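Badenside firm rents out hand-held grippers by the week

Anyone in Badenside who has ever wanted to teach a robot to tidy up the living room, and who does not happen to own a robot, may like to know that a small firm on the east side of town has started renting out the next best thing. Grultik, which until last year mostly repaired warehouse scanners, opened its new lending counter on Wednesday, and by lunchtime there was already a friendly little crowd around it.

What the firm is lending is a kit called the Drastanard, built around a two-fingered gripper that a person holds and works by hand. You carry it around your own home, pick things up with it, put them down somewhere else, and the kit records how you did it. The recordings then go to whoever is training the robot, whether that is a student with a thesis due or a company with a whole row of mechanical arms waiting.

"People come in expecting something out of a movie, and then I hand them a thing they can hold themselves and tell them to go and put away the groceries," said Bernice Zakaria, who set up the lending service and still answers most of the phone calls herself. "They laugh, and then they go home and do it for three hours."

The weekly fee is $200, which covers the gripper, a charger, a padded carrying case and a training session of 2 hours at the counter. Zakaria was keen to point out that the session is included and that she would very much like people to come to it. Most of the calls she gets in the evening, she said, are from customers who skipped it.
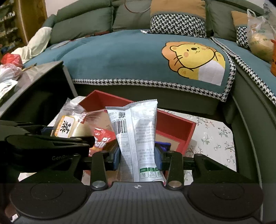

Getting a grip on a foil snack packet, with the snack box open behind it.

Snacks are a favorite first exercise at the counter, and there is more to them than you might think. A foil packet has slippery sides and changes shape when it is squeezed, so a beginner will often close the fingers too hard or catch only a corner. The blue rubber pads on the fingers help a good deal, and Zakaria teaches newcomers to come in slowly, keep the packet upright and stop squeezing as soon as it feels held. After that come bags of bread, which are softer still, and then whatever people have lying around at home - laundry, toys, the remote control.

The trial run over the winter took in 19 households, and what came back from them has shaped the kit quite a bit. Several people found the original case too bulky for the bus, so it was replaced. Others asked for a printed booklet to go with the online instructions, and they got one, with nice big type. One thing that has not changed is the weight. Zakaria admits that the gripper gets tiring after a while, and she recommends a rest every 20 minutes or so, preferably with a cup of coffee.

Among the first regular customers is Mendes, a robotics workshop across the river, which has booked three kits through the end of March. The workshop is interested in ordinary, lived-in rooms, and has asked its borrowers not to clean up specially before they begin.

Private customers can reserve a kit by phone or at the counter, and will need to leave a deposit and show some identification. The counter opens at 9 a.m. on weekdays. Kits are to be returned by closing time on the last day of the rental, with the fingers wiped clean, please - chocolate in particular has been a bit of a problem.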